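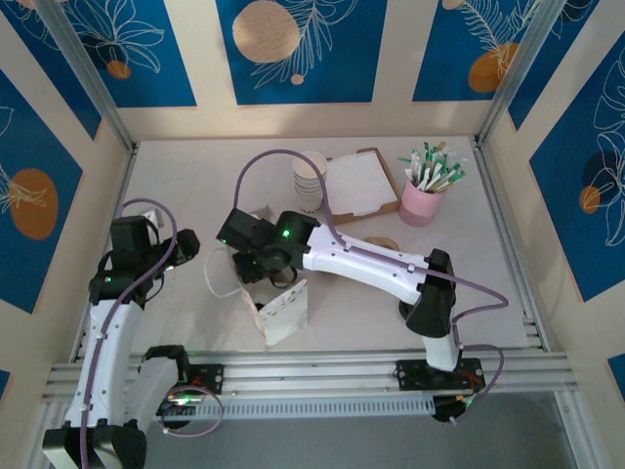

I went to Plelstead expecting to be talked at about paper, and I was. Leandro Sepúlveda has redone the takeaway side of Âu, his lunch place off the main street, and he believes the whole job of getting food out the door can be fixed with better packing. I've heard that before, usually from people selling packing. He started with the bag, a plain white one with string handles, and he had plenty to say about it. "Everyone goes for brown now because brown looks like you care about trees," he said. "White shows grease. I want to see the grease. If there's grease on it I don't send it."

I asked whether a customer has ever noticed.

"They notice when it's bad."

That's a no, as far as I can tell, though he'd argue the point. He argued most points. The bags come from Findlow in cartons of 200, and he pays more for the string than he would for a flat paper handle. I asked how much more and he told me it worked out "fine". I asked again. The full takeaway kit, by which he means bag, cup, napkins, straw and carrier, costs him 73 cents an order. Before the change it was less. He wouldn't say how much less, and I don't think he'd forgotten.

He is easier to believe on the subject of where things go. The old counter had cups on a shelf and napkins in a drawer, and at lunch people reached across each other all day. "You'd get an elbow in the soup," he said. "Now it's all on the one surface. If you have to open something to get a napkin, you won't give them a napkin."

I suggested this was just called having a tidy bench.

"Sure. Have you worked in a kitchen with one?"

I haven't, so I let him have that.
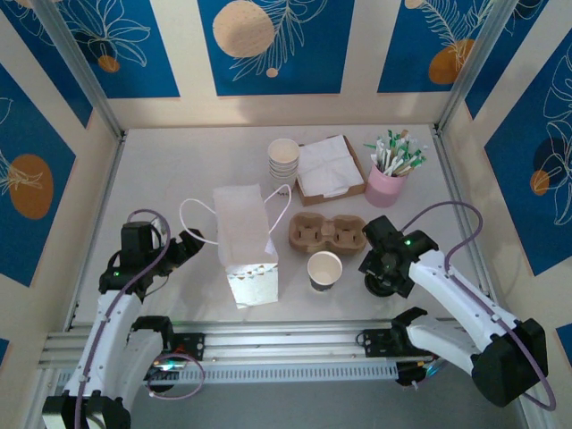

Drinks are the part of takeaway I'd most happily see abolished, having worn a fair few of them. Sepúlveda thinks the trouble is the carrier. He used to stock the kind that takes four, and with two coffees in it the whole thing tips the moment you turn a corner. The one he uses now is brown moulded pulp with two slots, and it sits beside the bag while an order goes together. "Two drinks, two holes," he said. "Bigger order, second carrier." Which means more pulp in the bin, I said. He shrugged. Straws are in a pink cup over past the napkins, each one wrapped, and I asked about the wrapping too, given everything he'd said about waste ten minutes earlier. "People want it wrapped. I tried it the other way in July last year. They looked at me like I'd licked it."

He had the bench walls done at the same time, in deep blue panels with white leaves and orange circles. I asked what they added to the packing of a lunch order. "Nothing. I have to look at it all day." It was the straightest answer I got.

The benchtop was another matter. Rumach, the fit-out people, talked him out of stainless steel and into something prettier, and he repeated their pitch to me nearly word for word: warm, welcoming, timeless. I don't trust a surface described as timeless.
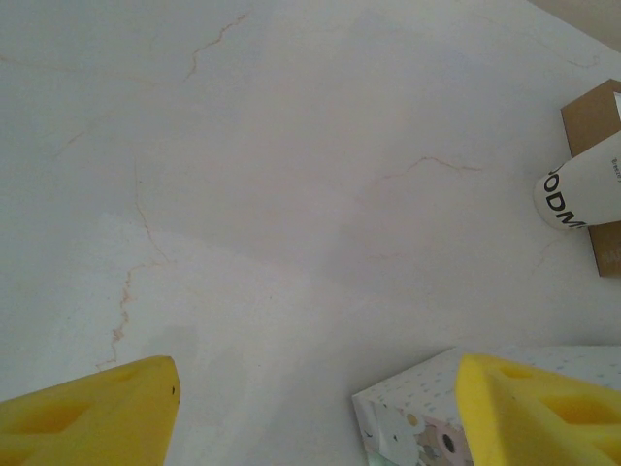
The benchtop at Âu, with its rust and tan marble-look veining.

"It wipes down," Sepúlveda said when I pressed him. So does steel. He conceded that a crumb can hide along a vein if you're not paying attention, and that one of his staff had spent a while going at a brown mark that was part of the pattern.

What about the claim on his menu that orders are packed "with zero mistakes"? He winced a bit. On his busiest lunch so far Âu sent out 48 bags, and one went without its napkins. Another went to the wrong person altogether, who ate it. "So it's not zero," he said. "I'll change the menu when I reprint."

I asked when that would be.

"When I run out of menus."

I bought a lunch on the way out and carried it back to the car by the string. The handles held. There was one napkin in it, and I could have used three.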